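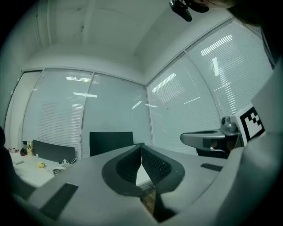 How often should the finger pads on a hand-held gripper be checked during a recording shift?
At the start of the shift, again after every break, and any time the tool has been dropped or handed to another person.

Handheld tools > Procedures > Pad and marker checks, what is your written rule?

blenihan
I'm rewriting our procedure sheet for the Parkel site and want to compare notes before it goes out in July. The current version says "inspect gripper before use" and that is all it says. Two people can read that and do two different things. The question and answer at the top are from my draft. I'd like to know if the interval is sensible and what else should be on the list.

cuiping_r
The interval is fine. I would spell out what "checked" means. Ours reads:
Open and close fully, watch both pads.
Look at the grid texture on each pad under a desk lamp. If the ridges are worn smooth anywhere, swap both pads, never one.
Wipe the marker plate with a dry cloth. No alcohol.
Try the mount arm by hand. If it moves, tighten the knob and do the calibration again.
Write your initials and the time.
It takes a minute or two once people know it.

krumt
I disagree with checking after every break. We did that at Jaller for a while and people started initialing the sheet without looking. Now we check at the start, at lunch and at the end. Fewer checks, done properly. A drop still means a full check, no exceptions.

blenihan
Did the number of bad recordings change when you cut back?

krumt
Not that we could see. We threw out 8 of 296 sessions the month before and 8 of 289 the month after. All the ones I looked at were marker problems and had nothing to do with pads.

Omolara A.
Those numbers don't say much about pads either way, Krum. A worn pad doesn't always ruin a session. The object slips a little, the person corrects for it, and the recording passes review. You find out later, when someone is trying to use the data.
I would keep the check after breaks but make it shorter — pads and marker only. Save the mount arm for the start of the shift.

krumt
Fair point about slips. I could live with a short check.

zye_flendineck
Two things missing from the list so far.
First, the room. Our rule at Flendineck is that blinds are set before calibration and stay where they are until the shift ends. Overhead lights too, all on or all off. Glass walls throw reflections, and if somebody opens a blind halfway through, the lighting in the second half won't match the first.
Second, the table. Only the objects on the task card go in the work area. Anything else gets moved or gets written down in the session notes.

cuiping_r
We are less strict on the table. Our project lead wants ordinary clutter, so desks stay the way people keep them. We only clear things that block the reach or could snag, mostly cables.

zye_flendineck
Then the rule should say that. "Clutter allowed, cables secured" is still a rule. What I don't like is leaving it to whoever is on shift.

Omolara A.
Agree with Zhenhua. Also put down who is allowed to tighten the knob. At Testa anyone could, and we had calibration files that didn't match the tool they were named for.

blenihan
Thanks all. Draft now has a full check at the start of the shift and after any drop or handover, and a short check after breaks. Blinds and lights fixed before calibration. Knob adjustments by the shift lead only, with the calibration redone and the file renamed the same hour. I left the table line open until I hear which way our project wants it.

krumt
Put the tool's serial number next to the initials. We forgot that the first time and had to redo the sheet.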